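Notes, Apr 27, 2018. Ferow site talk, slot after Janka Holub.

- Topic: glare on pale worktops under ceiling lamps. Keep to the measured part.
- Target at desk height is 500 lux. Lerard's old fittings gave 400.
- Matt surfaces scatter light; glossy ones return the lamp as a spot. Glossy tape on a white top does the same in streaks. 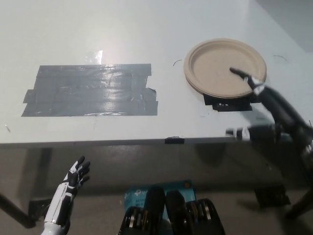

- Define reflected glare before giving any figures. Pause for questions.
- Moving the lamp sideways shifts the spot. Dimming only weakens it.

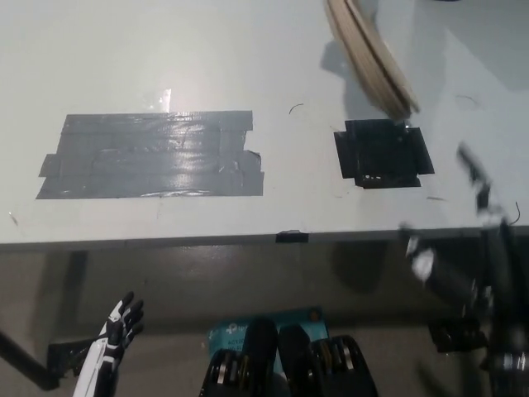

- Diffusers cost output, so check the level again after fitting. Ernő Lakatos has the Antal readings if asked.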